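Sundholm Returns Depot

The Sundholm Returns Depot is a sorting and repacking facility on the east side of Zellville, operated by the household goods distributor Satti. It handles storage boxes, trays, basins and similar items sent back by customers who have changed their minds. The depot is known mainly for its early use of two-armed robot stations at the packing tables, and to a lesser extent for the length of the arguments this produced.

Background

The building was put up as a furniture warehouse and passed to Satti when the furniture business moved to Nematlow. For its first years the depot was run entirely by hand. Returned goods came in at the north dock, were tipped onto long tables, and were sorted by people standing on rubber mats. The work was described in the company's own hiring notices as "varied," a word that long-serving staff were fond of quoting to new ones.

Before the stations were installed, the depot employed 42 people on the floor across two shifts. Turnover was high in the summer, when the building was hot, and in the winter, when it was not.

Robot stations

The first stations went into service in April 2016. Each consists of an enclosure with a table inside and a pair of arms on the front rail, one to the left and one to the right. The arms pick up boxes, set them in trays and move flat items out of the way. There are now 15 stations, all in the middle bay.

Management had expected the stations to take over the tables within a single season. In practice the arms did well with stiff, square things and poorly with anything that sagged, nested or stuck to its neighbor. Translucent plastic caused particular trouble in the early months, and the lighting in the middle bay was changed twice on its account. A box that would not go in straight could occupy a station for as long as it took a passing worker to lose patience and reach for the stop button.

The stations are numbered, but the staff gave most of them names. Satti asked for this to stop, on the grounds that it confused the maintenance log. The maintenance log now has a column for names.

Effects on staff

No one was laid off when the stations arrived, a point the company has made often. The number of people on the floor did fall, through retirements and transfers to Nematlow that were voluntary in the sense that the bus was free. At the last published tally, 21 people worked in the middle bay, all of them on a new job grade called "station attendant."

An attendant sets out the goods, watches the arms work, clears jams and puts things back where they should have been. The grade pays slightly more than table sorting. It also requires a two-week course and a test, which several experienced sorters found insulting until they took it, and then found hard.

Opinions of the change are mixed. Sore wrists and shoulders, once the most common reason for a visit to the first aid room, became rarer. Complaints of boredom rose to take their place. Attendants have said that the old tables allowed conversation, as everyone faced each other, while the stations have everyone facing a robot. A request for stools was turned down, reviewed, turned down again and then granted after a visiting manager spent an afternoon standing up.

A second dispute concerned speed. Under the original agreement, time lost to a jam counted against the attendant's hourly figure. Workers argued that they were being marked down for someone else's clumsiness. The rule was dropped after 177 written objections, a good many of them in the same handwriting.

Present operation

Fragile goods, fabrics and anything returned without packaging are still sorted by hand in the south bay, where the long tables remain. There is a waiting list to move there from the middle bay and, in the hot months, a waiting list to move back. Satti has announced plans for further stations on several occasions and has so far added a bicycle shed.

The depot does not give public tours. Schools in Zellville may apply in writing.

See also

Satti
Nematlow furniture warehouse
Zellville industrial district
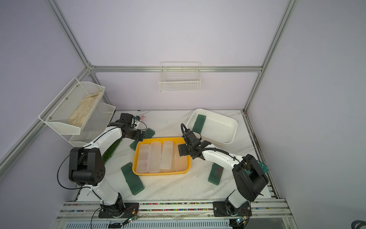 Two-armed station with storage boxes in a yellow tray

Page last edited 30 June 2018 | Contact the editors | Text may be reused with credit | Back to top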